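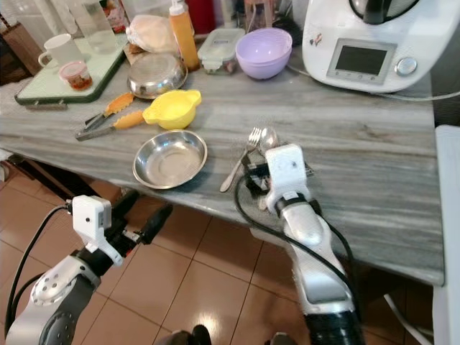 Fork and spoon practice, Flendwood robotics club.

Reading time: 2 minutes

Kitchen tips for clubs that have borrowed a kitchen

Cutlery first. A spoon lying flat on a marble-patterned counter is thin, shiny and smug, and your team will want to start with the bowl. Don't let them.

Leave a finger's width between fork and spoon. Ita Fitzgerald's group set theirs touching and spent 43 tries picking up both.

Turn down the overhead light if the steel bowl glares.
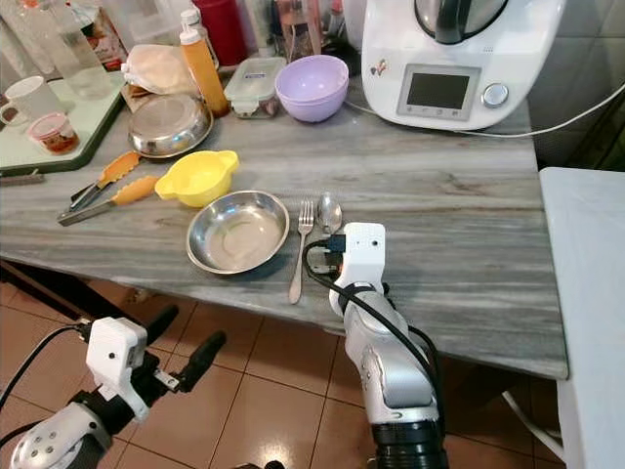 Tongs are for week 7 - a gripper holding a gripper is funny once. Put a tea towel under anything you're fond of, and write down where each piece started before someone tidies it.

Wash up by hand. It's faster.

Related
- Labelling cables so they stay labelled
- Rafail Lazaridis on judging the Kakora Cup
- Snacks for build night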